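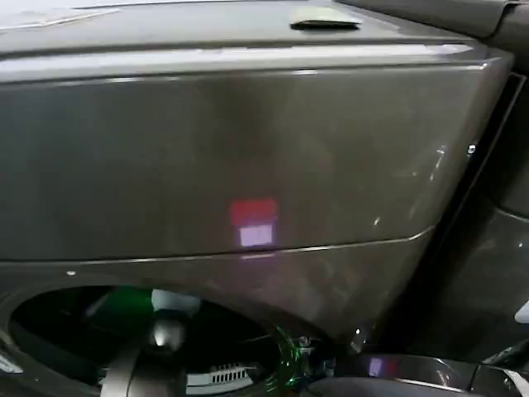 4. Teaching a task by remote control

This section covers recording with the Clarow hand controllers. For guiding the arm by hand, see section 5. Finish the calibration in section 3 before you start.

4.1 Before you record

1. Turn on the arm and wait for the status light to stop blinking.
2. Open Skála on the operator computer and choose New Task. Give the task a short name that says what is moved and where it goes, such as "washer to basket" or "shelf to counter".
3. Check both camera views. Wipe the wrist lens if the view is hazy.
4. Hold a controller in each hand, elbows at your sides, and press both grip buttons to connect.

Caution: The arm follows your hands as soon as it connects. Keep other people out of its reach.

4.2 Reaching into an opening

1. Line up the gripper with the middle of the opening before you move forward.
2. Set the speed to 40 percent or lower.
3. Move straight in. Do not turn the wrist until the fingers are past the rim.
4. Close on a fold of cloth, pause for a second, and back out along the same line.

Note: Glossy panels and glass throw reflections that can confuse the depth reading. Judge distance from the wrist view when the gripper is close to a shiny surface.

Caution: If the arm touches the rim, release both grip buttons. Do not try to steer out of contact.

4.3 Working at a shelf

1. Open the gripper fully before you approach.
2. Come in level with the item, leaving room for both fingers.
3. Close slowly until the force bar turns yellow. Lift before you pull back.
4. Return to the start pose with the gripper open and press Stop.
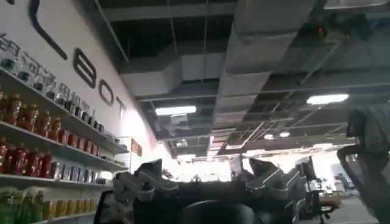
4.4 Saving and checking recordings

1. Play back each recording at normal speed.
2. Mark it Keep or Discard. Discard any take in which the item was dropped or the connection was lost.
3. Record at least 27 good takes of each task, changing the position of the item a little each time.
4. Choose Upload. Leave the computer on until the list shows Done beside every take.

If an upload stops with error 1272, restart Skála and choose Resume. Takes already marked Done are not sent again.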